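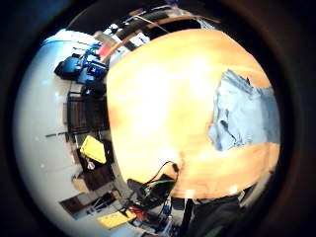 Caring for a Light Wood Table That Gets Used Every Day

A table that serves for folding, sorting, mending and small repairs takes more wear than one used only for meals. Most of the damage falls into four groups: surface film, water marks, heat marks and scratches from grit. Each has its own treatment, and the treatments do not substitute for one another. The notes below cover clear-finished wood in light tones. Painted tops and bare, unfinished butcher block are outside their scope.

Identify the finish first

Test in a spot on the underside. Put one drop of water on the wood and wait 13 minutes. If the drop stays beaded and wipes off with no change in color, the wood has a film finish (varnish, polyurethane or lacquer). If the spot darkens, the finish is oil, worn wax, or gone.

To separate lacquer from varnish and polyurethane, touch a cotton swab dampened with lacquer thinner to the same hidden area. Lacquer softens and turns sticky within a few seconds. Work with a window open and put the swab in a metal container of water afterward.

Write the result on masking tape and stick it under the top. The next person to refinish the table will need it.

Choosing the cloth

Use a soft cotton or microfiber cloth, washed without fabric softener. Softener leaves a residue that transfers to the finish and shows as streaks under a lamp or a window. Terry toweling is acceptable for drying but sheds lint on oil finishes. Paper towels are for spills only.

Cut off any seam label or stiff hem. Old T-shirts work well once the collar, the side seams and any printed area have been removed.

A light-colored cloth shows how much dirt is coming up. Refold to a clean face when the used one turns gray. A cloth folded in quarters gives eight faces before it goes in the wash.

Do not leave a damp cloth lying in a heap on the table. The underside of the folds holds water against the finish, and a lacquered top can cloud in under an hour. Hang it over a rail or take it to the sink. A dry cloth can stay where it is, although dyed fabric should be washed twice before it is left on an oiled surface.

Routine cleaning

1. Clear the top. Lift objects; do not slide them.
2. Brush or vacuum off grit with a soft attachment. Work toward one edge.
3. Mix a quarter teaspoon of plain dish soap into a quart of lukewarm water.
4. Dip the cloth and wring it until no drop falls when it is squeezed again.
5. Wipe with the grain in overlapping passes.
6. Wipe again with a second cloth and plain water.
7. Dry at once with a third cloth, including the edge and the underside of the overhang.

Step 6 is the one most often skipped. Soap left on the surface dries to a dull film that attracts dust, and the usual response, more soap, makes it worse. Glare from a window makes the film easy to find: crouch until the reflection runs across the top, and look for arcs that follow the movement of the hand.

Once a week is enough for a work table. Wednesday suits this household because the folding is finished by then.

Removing built-up polish

Spray polishes containing silicone accumulate in layers. The top looks cloudy, and a fingernail drawn across it leaves a line. Dampen a cloth with odorless mineral spirits, wipe a section of one square foot, and dry it before moving on. Change faces often. Two passes usually remove the buildup from a film finish. Let the table stand overnight before putting anything on it.

Spread cloths wetted with spirits flat outdoors to dry before disposal. Cloths wetted with linseed or tung oil are more dangerous, as they can heat up and ignite in a pile. Soak them in water and seal them in a metal can.

Water and heat marks

White rings are moisture in the finish. Dark rings are moisture in the wood.

For a white ring, first leave it alone for two days. Many fade. If it remains, set a hair dryer on low, hold it eight inches away, and keep it moving for no more than three minutes. If that fails, rub in a little petroleum jelly, leave it overnight and wipe it off. The last step is a pad of 0000 steel wool with paste wax, used lightly and with the grain. This changes the sheen, so plan to treat the whole top.

For a dark ring, the finish has to come off. Sand through it, apply oxalic acid solution according to the packet, rinse, and let the wood dry fully before refinishing. Wear gloves, eye protection and a dust mask when sanding near any dried residue. Ainhoa Cifuentes, who refinished two tables from the old Zabala boarding house, allows a full week of drying in July and two in winter.

Protecting the top during repair work

Small electrical jobs are hard on a finish. Solder splashes, screws and the rubber feet of equipment all leave marks, and some rubber compounds react with lacquer and leave brown spots that cannot be wiped off.

Lay down a mat that covers the working area with a hand's width to spare on every side. Cork and felt are suitable. Vinyl is not, as plasticizer can migrate into the finish. The mat sold under the name Bimeneck is wool felt with a stitched edge and has left no marks here in two years of use. For soldering, place a ceramic tile on top of the mat.

Route cables off the back edge and not across the work. Gather the slack in a loop and fasten it with a hook-and-loop strap. Wire ties should be avoided on cords that are moved often, because the cut end scratches wood. A cord hanging over the front edge will eventually be caught by a chair.

Keep loose components in a shallow tray with a rim. A lower shelf or stool beside the table is a good place for it, provided the tray goes back in a box when the job is done.

Scratches and edges

Fine scratches in a film finish can be reduced with paste wax and a soft cloth. Deeper ones that show pale need color. Use a touch-up marker one shade lighter than the surrounding wood, apply it only inside the scratch, and blot within five seconds. On honey-toned wood a marker that looks correct in the store is usually too red. Test on the underside.

Surface haze on polyurethane responds to wet sanding with 400 grit paper and a few drops of soap solution, followed by a rubbing compound. Stop when the haze is even. Sanding further will break through the film, first along the edges where the coat is thinnest.

Rounded edges wear faster than the flat. Check them twice a year by running a cotton ball along the rim. Fibers catch where the finish has lifted. Seal those places with a thin coat of the original finish applied with an artist's brush.

Chairs and floor

Chair backs strike the table edge at the same point each time. Measure the height of the contact and fix a clear bumper to the back of the chair, not to the table. On slatted chairs the top rail is normally the only part that touches. Dust the slats from top to bottom with a dry paintbrush before using a damp cloth.

Fit felt pads to chair feet and replace them when they are compressed or hold grit. Dark scuffs on a pale hard floor generally come from worn pads or rubber soles. Try a dry microfiber cloth first, then a pencil eraser, then a little baking soda on a damp cloth. Rinse and dry.

Stack boxes beside the table with the heaviest at the bottom and the lids level. A box set on top at an angle will work its way off when the floor is swept.

Maintenance intervals

Weekly: routine cleaning, steps 1 to 7.
Monthly: wash the felt mat by hand, tighten chair screws, empty the component tray.
Twice a year: edge check, new felt pads, paste wax on film finishes.
Yearly: one thin coat of oil on oiled tops, wiped dry after 15 minutes and left for two days.

Severino Pastor sent in a correction on the wax interval. On a table that stands in direct sun, he found that quarterly waxing held up better than the twice-yearly schedule. A lined curtain drawn from noon until four would be the simpler measure.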